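Rerillow Workshop, Finishing Room
Notebook entry, Sat 19 February
Subject: Oil finish trials for reading room tables, Plulness Library order

Purpose
To establish whether the Stelmakh hard oil may replace the Bosell oil at present specified for the Plulness tables. The library has asked for a matt surface that its own staff can maintain.

Preparation
Test boards were taken from the offcut rack and sanded by hand along the grain. Dust was removed with a vacuum brush and then a cloth. The water-based stain was left out of this trial, as the library has withdrawn its request for a darker colour.

Application
Each oil was applied to 5 boards with a lint-free pad. The Bosell boards received 3 coats and the Stelmakh boards 2, in accordance with the makers' sheets. Surplus oil was wiped off before it became tacky. Used cloths were laid flat outdoors and then placed in the lidded metal bin.

Observations
The Stelmakh oil spread readily and had less smell. On 2 of the boards it left a slight drag mark near the end grain, which rubbed out with a grey pad. The Bosell boards were more even but took longer to handle. Colour should be judged against pale timber with an open, wavy figure, and under the window as well as the bench lamp, since reflected light makes the grain look fainter.
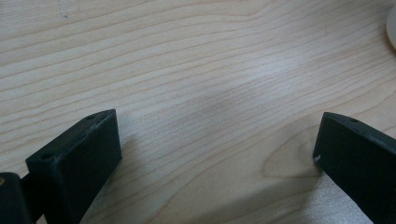
Outstanding
Cup ring and hand cream tests to follow once the boards have cured. Price for the larger tin still to be obtained. The library expects our recommendation in April. Boards are on the upper rack and should not be stacked face to face.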